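Home | Stories | Archive | Submit | About

This site uses cookies to remember your reading settings. Accept | Manage

Line Item Seven

August 4, 2020
By the fiction desk

The request form had seven lines, and the seventh was blank. The planner had filled in the first six by noon. Line one was the arms, two of them, quoted by Tekora as a pair. Line two was the grippers. Line three was the frame and brackets. Line four was cabling. Line five was cameras and mounts. Line six was service for the first year, priced as a percentage of line one, which the planner thought was a mistake and left alone.

Line seven said Other.

The form came from Imeo, the parent company, and Imeo did not accept a blank. A blank line sent the form back with a code. The code for a blank line was the same as the code for a wrong sum, so a person who got it back had to check both. The planner had once spent most of a week in March checking a sum that was correct.

The site was Brunoneck, a low building behind the bottling plant, with one long room divided by curtain. The old cell stood on the inside of the curtain and the desks stood on the outside. The new cell would go where the old one was. This had been decided at a meeting the planner attended by telephone, and the minutes gave it one sentence.

The planner walked over with a tape measure and a copy of the form. The old cell was running. It had a test set for kitchen goods, and the operator had been working through it for five weeks. The operator did not stop when the planner came in. The planner measured the table, wrote the figure down, measured it again and got the same figure.

"What do you use that isn't on here?" the planner asked, and held out the form.

The operator read it. It took longer than six lines should take.

"Tape," the operator said. "Finger pads. We go through finger pads."

"Those would be line two."

"Line two is grippers. They don't come with spares. They come with fingers on, and then the fingers wear."

The planner wrote finger pads under line two, in small letters, and drew an arrow to line seven.

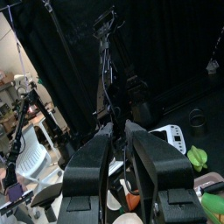 "Curtain," the operator said.

"You have a curtain."

"We have this curtain. The new frame is taller. Light will come in over the top."

The planner looked up. The Tekora drawing gave the height of the new frame on its second page, and the planner had not read the second page, which was mostly about bolts. The planner read it now. The operator was right. The planner wrote curtain, then crossed it out and wrote light control, which Imeo would approve faster.

"And the things," the operator said.

"What things?"

"The things it picks up."

This took some time to settle. The planner had assumed that the objects were supplied. The operator explained that they had never been supplied. Some had come from the kitchen down the hall and some from a discount store, and when one broke another was bought, and the receipts were in an envelope. The planner asked to see the envelope. It held five years of receipts, folded in half, in no order.

They added it up on the back of the form. It came to nearly 600 dollars, over a period in which the service contract on the old arms had cost more than the arms. The planner did not say this aloud. It was a separate document and belonged to a separate review.

"Can I put it down as consumables?" the planner asked.

"Most of it doesn't get consumed."

"Fixtures?"

"It isn't fixed to anything."

The planner called the office. The office said there was a category for test articles, but it needed a supplier number, and a discount store would not have one. The office suggested Tăng, who were on the approved list and sold laboratory supplies. The planner looked at the Tăng catalog. It had a section headed Household Item Set, Graded, at 100 dollars per set. It listed the weight of each item and the finish of each surface. It was a careful catalog.

"Graded how?" the operator asked.

"By difficulty, it says."

"Difficulty of what?"

The catalog did not say. The operator turned the page to see whether it continued, and it did not.

The planner ordered one set on paper and moved the sum to line seven. With the finger pads and the light control, line seven was now larger than line four. This would raise a flag. A flag was not a return; it meant that a person read the form before it was passed. The planner considered splitting the curtain into line three, where it could be called part of the frame, and tried it in pencil. Line three then went over its own limit. The planner erased it.

"When it comes," the operator said, "do I have to stop using the ones I have?"

The planner checked the policy. The policy covered equipment bought by Imeo, equipment leased by Imeo, and equipment lent to Imeo by a vendor for trial. It had no rule for equipment that had come from the kitchen.

"It doesn't say," the planner said.

The operator nodded and went back to the controls. The planner stood at the edge of the curtain and wrote the justification, which was limited to two lines. The first draft ran to five. The second draft said: Items required for operation of lines one through six. Not included in lines one through six.

The planner signed it, dated it, and measured the table once more on the way out, this time including the overhang.

Get new stories by email. Enter your address to join the newsletter. Unsubscribe at any time.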